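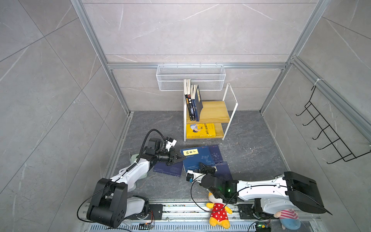
A two-tier shelf with books, below a wire basket.

Drakgate to reissue debut album on vinyl in November

Rock four-piece Drakgate will reissue their first album, Ilia, in November through the independent label Nement. The record has been out of print since the original pressing of 459 copies sold out.

The new edition is limited to 1,000 copies and comes on 2 discs. The first holds the album as it was released, remastered from the original tapes. The second has nearly 30 minutes of unheard material from the same sessions, including an early version of the closing track, Raudsepp, with a longer organ part and no drums.

The band recorded Ilia in a rented rehearsal room before signing to any label, and paid for the first pressing themselves. Used copies have been hard to find for years.

"We always meant to do a second run and never had the money," the band said in a statement. "The tapes were in better shape than we expected. We left the mistakes in."

The sleeve keeps the original front cover. Lyrics are printed on the inner sleeves - the first pressing had none.

Pre-orders open at 10am on the Nement website, with a limit of two copies per customer. A download is included with each record. Review copies and press photos can be requested from the Nement press office.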